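Brown Walls Are Back

For years the small apartments of Irnance were painted white. Itsuki Matsuda, who paints for Koyama, now mixes brown for three jobs out of four.

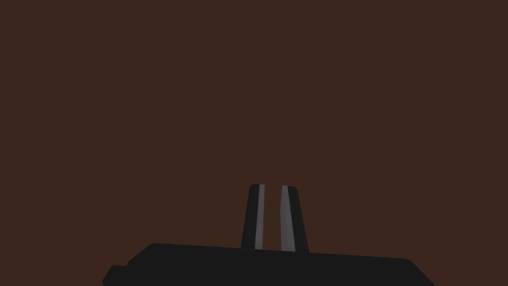
Dark brown, flat and even.

Clients ask for it in bedrooms first, then halls. It takes two coats, with 15 hours between them.
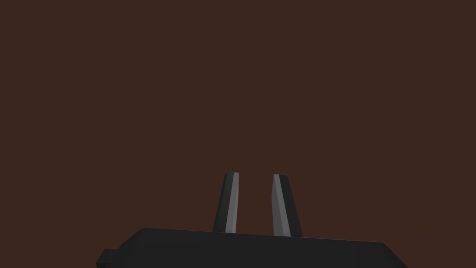 Prices have stayed level. Drarnley sells its darkest shade for the same as its cream, and most shops in town keep it in stock through January.

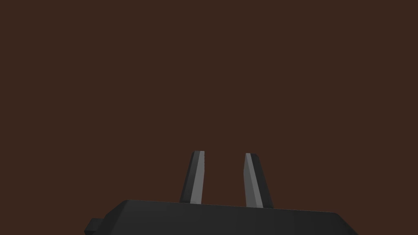 Matsuda tells people to try a patch and look at it at night. A deep chocolate brown with no pattern or marks can make a room feel closer. Some people like that.
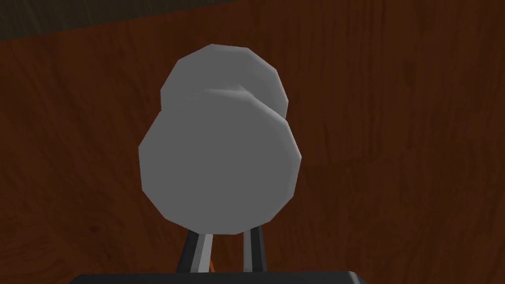

Furniture matters as much as paint. Old oak tends to disappear against a dark wall. Plain mid-gray, like the two stacked discs here, stays easy to see. Matsuda painted his own kitchen last winter and kept the gray stools.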